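Moges tabletop cell now offered on monthly rental

The Moges single-arm cell, until now sold only as a complete purchase, can be rented by the month from Fumley as of February 7, 2019. The minimum term is 3 months. The rate is 1,660 per month, billed in advance, and covers the arm, a two-finger parallel gripper, the controller and remote support. Tables and grippers from other makers are not included.

The cell is meant for groups that want to test grasping and placement of light objects before committing to a fixed installation. It mounts at the edge of an ordinary table and does not need a pedestal. Setup is done by the customer from a written procedure. Dalibor Jelínek, who wrote the current version, puts the job at 30 minutes for two people, excluding calibration.

A marker and a mesh pen cup serve as the standard check task in the procedure. The marker is a useful object for this purpose: thin enough to show errors in finger alignment, and long enough that a small error in wrist angle is easy to see at the far end.

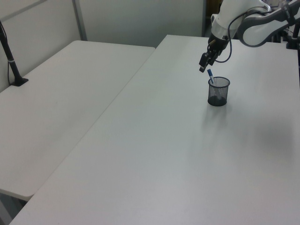 Marker and pen cup on the white worktable.

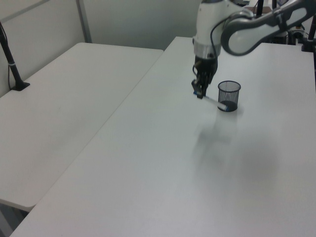
Renters should note two limits. The gripper has no force sensing in the rental configuration, so closing width has to be set per object. Cable slack at the wrist also restricts rotation in one direction, and the controller will refuse a path that exceeds the limit. Fouzia Sial's group at Gridonbridge had 33 such refusals in its first trial, most of them cleared by moving the cup closer to the base. The revised procedure gives a recommended cup position.

The purchase option is unchanged. Rental fees from the first term are credited in full if the order is placed before the term ends. Fumley expects to add a second gripper size in July, at no change in the monthly rate.

Requests for a rental agreement go to Sipho Rampersad at the Fumley office. Technical questions, including those on mounting to tables with rounded edges, should be sent to Zubaida Sandhu.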